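Pluveo open call - hanging fee on top of commission??

leonilde_a
Got my acceptance for the October group show, two watercolors. Happy for one whole minute. Then the second page - 54 dollars per piece "hanging fee", plus they keep 40 percent if it sells. Was not in the call, I went back and checked. Anyone shown with Pluveo before? Need to answer by noon tomorow.

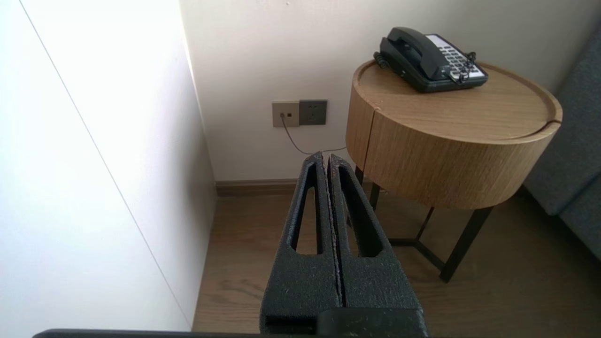

Also they want everything framed, no clips, wire on the back. The big one still isn't framed. So more money there.

kwok_prints
Did it last year. Paid it. Sold nothing but met a guy who bought two linocuts later, so who knows. Space is good, light is good, opening was packed. I'd do it again.

mquera87
Nope. Fee OR commission, pick one. If they get paid before the doors open why would they bother selling your work. Dirnitz takes 35 and charges zero and they're half the size.

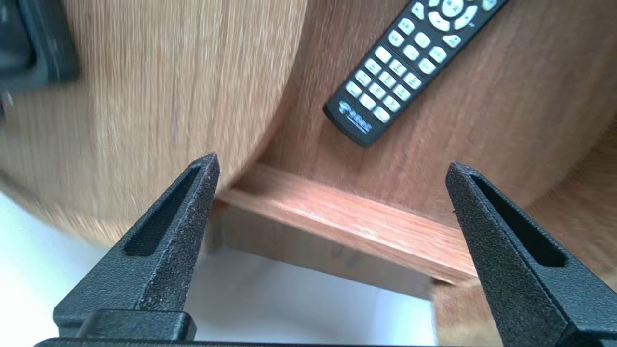

And the fee not being in the call is the part that would make me walk. Ask for it in writing, where it says that, before you send a cent.

kwok_prints
Dirnitz also has a two year wait and hangs stuff in a hallway. Come on. Somebody has to pay the rent at Pluveo, it's a storefront.

mquera87
The hallway sold three of my pastels. Rent is their problem, that's what the 40 is for.

muchen.lu
Both of you have a point but she needs an answer by noon lol. Leonilde - what are they priced at?

leonilde_a
600 for the big one, the small one I hadn't decided. Maybe 250?
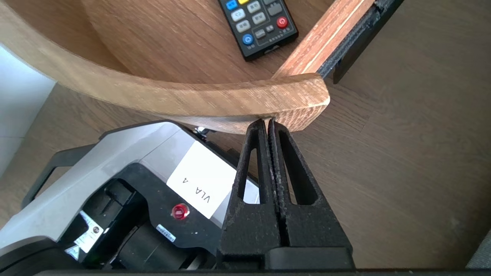
Page 2 of 12

muchen.lu
OK so the big one sells, you get 360, minus 54, minus frame. Small one at 250 gets you 150 minus 54 and you still have a frame to pay for. I would pull the small one and send just the big one. Ask if they allow that.

kaiwen_t
Seconding. Also Teuber on the canal side does plain maple frames cheap if you bring your own mat. Slow tho. Call first.

leonilde_a
Called Pluveo just now. Woman was nice, said the fee "should of been on the form" and one piece is fine. Wouldn't drop it though. I'm going with the big one.

mquera87
Your money. Still think you're being had. Good luck with it, I mean that.

kwok_prints
See you at the opening. Bring cards!
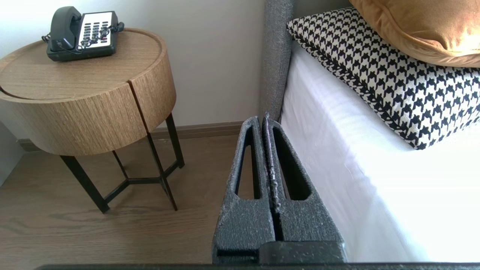 Round side table, light oak tone

kaiwen_t
Does anyone know if the fee covers insurance while it's up? Mine at Livolov didn't, found out after a corner got dinged.

leonilde_a
Didn't ask. Ugh. Calling back in the morning.

87 replies - 12 shares
Contact | Forum rules | Copyright the posters | Back to top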